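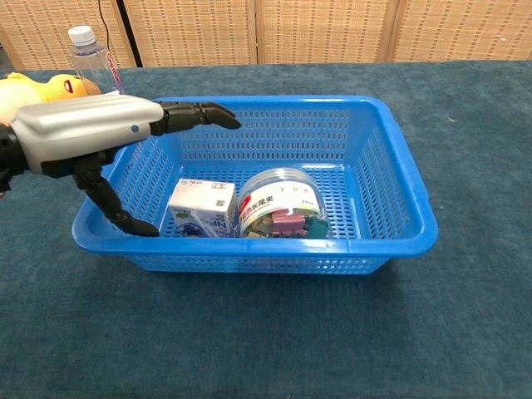 Hand closes fine on the bench but keeps catching the basket rim when it reaches in

Asked 7/11/19 in Home and Workshop Builds
177 views, 2 answers

Hello everybody, first-time poster, long-time reader, so please forgive me if I go on a bit. I've been building an arm and hand in our shared workshop over the past winter and spring, and I've finally gotten to the part where it's supposed to do something useful. The job I set myself is pretty simple on paper. There's a blue plastic basket on the table, there are a couple of small things in it (a little cardboard box and a clear tub of binder clips, the colorful kind), and the hand should go in, pick one up, and lift it out over the rim.

With the same box sitting right on the tablecloth, I get a good pickup almost every time. I was so pleased the first evening that I called my sister! Then I put the box in the basket and everything went downhill. The thumb comes down at a steep angle and the tip touches the near rim before the other finger is anywhere close to the box. Sometimes it slides off and goes in anyway. Sometimes it hooks one of the slots in the side and drags the whole basket toward the arm, and then of course nothing is where the program thinks it is.

What I've tried so far:

Moving the basket farther from the base. That helped a little with the thumb, but then the wrist is nearly at the end of its travel and the arm gets shaky.

Opening the hand wider before going in. I thought this would be the fix, and it made things worse. The wider it opens, the more the thumb sticks out over the side.

Slowing the whole approach down. It still hits the rim, only more politely.

The tub is a separate headache. It's lying on its side, so when a finger nudges it, it wants to roll, and the plastic is slick. I'd be happy just to get the box out for now, but if anybody has thoughts on round things I'm all ears.

The controller is a Nidside board and I'm using the approach planner that comes in the Semalari package, mostly with the settings it shipped with. My budget is not large, and I'd rather not cut up the basket if I can help it, though I will if that's what everybody does.

Thank you for reading all this!
Lesia Harasym

Answer 1 (accepted)

Welcome, Lesia, and don't apologize for the length. It's much easier to help somebody who says what they've already tried.

I think your hand is probably all right and the trouble is in the direction it comes from. If I remember the Semalari planner correctly, the stock approach brings the hand in along the line of the forearm. On an open table that's lovely, because there is nothing to run into. With a basket you've got a wall in the way, and a hand coming in from the side has to get its lower digit over that wall while it's spread wide. You could tune the opening all month and still be fighting the rim.

So I would split the move in two. Give it a waypoint straight above the box, high enough that the thumb tip clears the rim with room to spare, and do all the sideways traveling up there. Rotate the wrist at that waypoint until both fingertips point down as nearly as your joints allow. Then come straight down, and don't let the planner blend the corner between those two moves. There is a blending setting that rounds it off to make the motion prettier, and it will happily cut right across your rim. Mine was set to 8 out of the box and I had to bring it down to 2 before the descent was truly vertical.

Next, the opening. Set it to the width of the box plus a finger's thickness on each side, and no more. You want the hand narrow on the way down. If you're not confident in the position, go in narrow anyway, stop just above the box, and open the last little bit once the tips are below the rim.

It also makes a difference which way you turn the basket and which way the hand closes. If the thumb and finger close along the long direction of the basket, you have more space at both ends of the grip than if they close across the short one. And put the box well away from the wall while you're learning! There's time enough for the hard corners later.

For the dragging, I used a bit of rubbery shelf liner under mine. A basket on cloth slides very easily. Shelf liner won't stop a real collision, so please don't take it as a cure, but it keeps a light brush from ruining the whole run. I'd also turn on the current limit for the thumb if the Nidside lets you set it per joint. When the tip meets something on the way down, you want the arm to stop and back up instead of pushing through.

The tub I would leave for a second project. When you do get to it, try closing across the round sides with the tips a little below the middle, so that squeezing lifts it instead of popping it away. A wrap of rubber band on each fingertip does wonders on slick plastic – cheap, ugly, and easy to replace. Another way is to let the hand stand the tub up on end first, but that is a fussy move and I've never gotten it reliable.

Answer 2

I had the same thing with a shoebox. Got a shallower box. Problem solved.

If you don't want to do that, the Adomaitis fingertips are skinnier than most and might fit. I haven't tried them on this kind of hand, so check the screw spacing before you order. Part number ends in 1535 I think, but look it up.

Comments on Answer 1

Lesia Harasym: Oh my goodness, the blending! I had seen that setting and assumed it was about speed. I turned it down last night and put the waypoint in, and the hand goes down into the basket like an elevator. It has picked up the box several times now. It did drop it once on the way out, when I let it start sideways before the box had cleared the rim, so I suppose the same advice goes for leaving as for arriving. Shelf liner is on my shopping list.

Answerer: Yes, same thing on the way out, I should have said so. Straight up to the waypoint, then travel. Very glad it's working.

Lesia Harasym: One more, if you don't mind. Does the waypoint height need to change when it's carrying something? I've been using the same one for both.

Answerer: It does. Add however far the box hangs below the fingertips, and then a little extra for sag in the arm. I keep a second waypoint just for leaving.

narkeck_fan: Is there a way to do this in Narkeck? I can't find any blending option in there.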